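The Fruit Bowl as a Moral Position

Zainab Okafor has rented in three cities, owned in one, and thrown away more fruit than she would like printed. She runs a household column for a small regional paper, teaches a Saturday class called Kitchens for People Who Already Have One, and holds opinions about bowls that she describes as "moderate." I spent most of an afternoon at her table and would describe them otherwise.

We met on Thursday, March 9, 2023, in her apartment on the hill side of Bernunitz, where the buses stop running at an hour she considers judgmental. She had made tea. She had also put out cookies, on a plate, and then moved the plate twice while I was taking off my coat.

"A counter is a slope," she said, once the plate had settled. "Everything on it is sliding toward the place where you put the mail. You can't stop it. You can put something nice in the way."

The something nice, in her view, is a bowl, and the bowl should be larger than you think and have less in it than you'd like. She arrived at this rule the expensive way. In her first apartment she kept a wire basket, which she filled on Saturdays in the spirit of a person who eats peaches. By Wednesday the peaches had a grid pressed into them.

"You buy a basket because it looks like a farm," she said. "Then you have waffle peaches."

After the basket came a wooden trough from a shop called Nemora, long enough to bathe a cat in. It held everything, and that was the trouble with it. Onions moved in. Then batteries, a tape measure, and a birthday card for an aunt who had since had another birthday. Okafor emptied it one evening and found a lime at the bottom that she had stopped being able to identify by sight.

"By weight I would have said walnut," she said.

I asked how much fruit a person ought to have out at once. She looked at me the way a dentist looks at you when you round up.

"What you'll eat in 3 days. Write it as a number, so they see it. People read 'a few' and hear 'a crate.' My mother bought for a wedding every week of her life and there were four of us. If I have two mandarins and I want a third mandarin, I can put on shoes."

Mixing is allowed, and even encouraged, within limits she has worked out and I have only partly written down. Citrus is the anchor. It has a thick skin and doesn't take things personally. Small dark fruit goes in last and gets eaten first, usually while standing up. Bananas live elsewhere. When I pressed her on bananas she said she had nothing against them as individuals.

She has less patience for the decorative school. A neighbor of hers in the old building kept a bowl of wax pears for years, dusted weekly, and was very proud of how they lasted. "I ate a corner of one at a New Year's party," said Okafor. "I don't think she ever noticed. I turned it around."

Her class grew out of this kind of thing. It meets in a rented room above a key cutter and costs $90 for the month, tea included. Students bring a photo of their worst counter, and the class looks at it together in what she calls a supportive silence. There were 21 people on the last list, several of them married to each other and attending, as far as she can tell, as hostile witnesses.

"One of them brings a picture of the toaster," she said, "and the other one says, 'And whose crumbs are those?' I let them go for a minute. Then I talk about trays."

Trays and mats are her second subject and, I suspect, her first love. A bowl set straight on the counter, she says, looks like it's waiting to be put away. Put the same bowl on a mat and it has an address. She isn't fussy about the mat. A cutting mat will do, or the pastry mat you bought in the winter you were going to make croissants. If it has a cartoon on it, so much the better. She thinks adults own too little with a face on it.

The person who disagrees with her about nearly all of this is Tamara Olteanu, a potter and her friend since school, who came in halfway through my visit with a bag of rolls and her own key. Olteanu sells plain, straight-sided bowls under the name Ojo, and she regards a fluted rim as a cry for help.

"It's a bowl wearing a collar," Olteanu said, sitting down. "How do you wash it?"

"With a brush," said Okafor.

"With a brush," Olteanu repeated to me, as if I had been brought in to rule on it.

The argument, which I was given to understand has been going on since at least their second apartments, runs like this. Olteanu holds that ridges collect juice, dust and the small stickers off fruit. Okafor holds that ridges keep things where you put them, so that a mandarin stays where it was and doesn't go wandering around the bottom like a marble in a sink. Olteanu says a mandarin has nowhere to be. Okafor says that is a very potter thing to say. They both like a line of something warm around the rim, gold or near it, though Olteanu will only admit this about other people's work.

"I put a gold edge on one once," she said. "It sold before I'd unpacked the table. I was disgusted."

She does have figures on her side. She told me she has thrown 2,000 bowls since she bought her own wheel, keeps the tally in pencil on the inside of a cupboard door, and has never had one come back because a blueberry got out of hand. Okafor replied that this was because nobody could find the blueberry.

I asked whether there was any bowl they could both live with. There was a pause, and some tearing of rolls. The big white scalloped sort, they conceded, has one quality that matters, and it was Olteanu who finally named it.

"You can see what's in it," she said. "I'll give it that. White inside, wide open, not much fruit. Nothing's hiding. You see the orange thing, you eat the orange thing."

"That's my whole class," said Okafor. "That was $90."

A white scalloped bowl on its mat, with mandarins or something close to them and a blueberry:
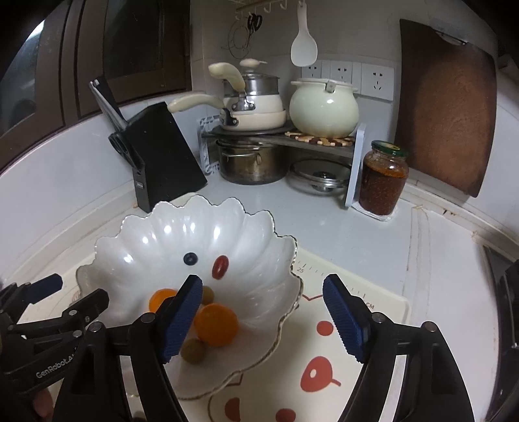
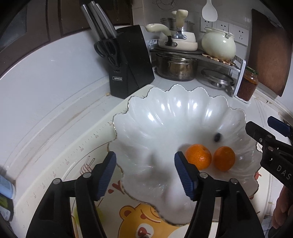 We moved on to what belongs near a bowl, a question on which the two of them form something like a government. Knives in a block, fine. Pots you use, stacked where you can reach them without kneeling. A teapot may stay out if it is round and makes an effort. Chili sauce is a matter of conscience. Okafor keeps hers next to the stove and says that anyone who puts it in a cupboard is lying about how often they use it. Olteanu keeps hers in the refrigerator door and was not prepared to discuss it.

The one object neither of them will tolerate is the tiered fruit stand. Okafor was given one by her former in-laws, a chrome thing from the Skivaleck catalog with three levels and a hook at the top. She set it up the same day, out of manners, and for a month lived with what she calls a chandelier of apples.

"The top level is show business," she said. "You rotate it, you keep it pretty. The middle is what you eat. And the bottom is where you send the kiwis and don't write."

It is now in the bathroom, holding washcloths, and she says they have never been happier.

Before I left I asked what she tells people who have no counter at all, only the lid of a washing machine and the top of a small refrigerator, as I do. I had been hoping to get out without bringing this up. Okafor asked what was on top of the refrigerator. I said cereal, mostly, and a helmet. She asked whether I rode a bicycle. I said not currently.

"So it's a bowl," said Olteanu.

"Don't put fruit in the helmet," said Okafor.

"It's smooth inside, it's deep, it doesn't have a collar."

"It has straps, Tamara."

They were still at it when I found my coat. Okafor walked me to the door, gave me two rolls and a mandarin, and told me to eat the mandarin on the bus and not to take it home, where, she said, it would only meet the cereal. The bus was late. I ate it at the stop, and then one of the rolls.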